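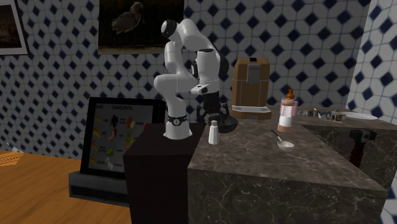
When does the water in Dretley change over to the new supply? In February, starting with the streets north of the rail line and finishing with Rusport Road.

The Dretley water district will stop drawing from the Cidach wellfield and take its full supply from the Brandão reservoir. The change affects 192 service connections. Meter numbers, billing dates and rates stay the same.

Hardness is the main difference customers will notice. Cidach well water has been delivered at 192 milligrams per liter as calcium carbonate. Reservoir water tested at 70 milligrams per liter at the treatment plant outlet. Households with a softener should lower the hardness setting once their street has been switched, or the unit will regenerate more often than it needs to and use extra salt. 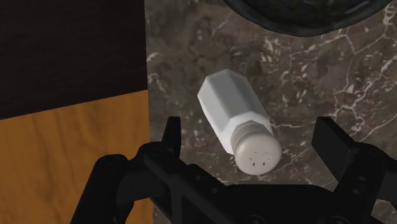 Softeners that regenerate on a timer need the interval changed by hand. Metered units need only the new hardness figure. The district lists settings in grains per gallon on the back of the February bill, and 70 milligrams per liter converts to slightly more than four grains.

Crews will flush 43 hydrants during the changeover. Flushing runs from 7 p.m. until early morning, and pressure may drop on nearby lines. Water may look cloudy or rust-colored for a short time afterward. Run a cold tap until it clears, and hold off on laundry until then. 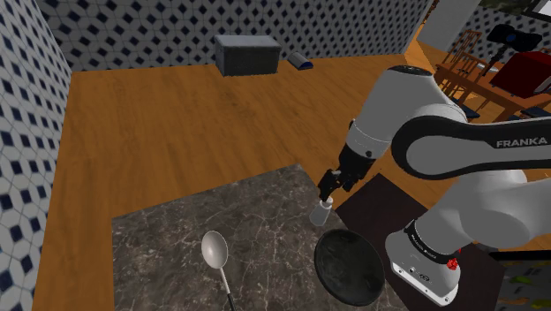 Page last changed: February, 7:43 a.m.

Existing scale inside pipes and water heaters can loosen when softer water comes in. Faucet aerators should be unscrewed and rinsed if flow falls off. Coffee makers and kettles need no adjustment, though they will need descaling less often.

The disinfectant remains free chlorine. Owners of aquariums should test pH and hardness before doing a water change, as both will be lower than before.

The Cidach wells will be kept on standby and run for one hour each month. That water goes to the storm drain and does not enter the distribution system.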